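Purves 800 Open Box, Gray
Sold by Wastia, Pornham warehouse

Every storage box on the market is called heavy duty, so we ignore the words and look at what you get. The Purves is a big, plain box with no lid, no wheels and no dividers. It comes in one color. If you want something pretty for the living room, look at the Tornach range and expect to pay more.

Length: 800 mm
Finish: matte gray
Lid: none available
Pack size: 2
Item no. 232

The maker says the finish is "mark resistant." We wouldn't count on it. Matte gray shows scuffs, and the floor of the box takes the worst of them. The maker also quotes a load of 200 pounds, a figure we haven't tested and wouldn't try to lift.

Loose toys and bottles tend to end up along one wall. Small stuff needs a tray, sold separately, naturally.
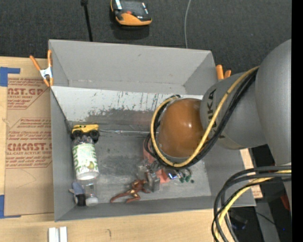 Purves 800 on a wooden tabletop, with a toy truck and a bottle at the left wall. Contents not included.

Returns accepted on unused boxes only. Buyer pays the freight.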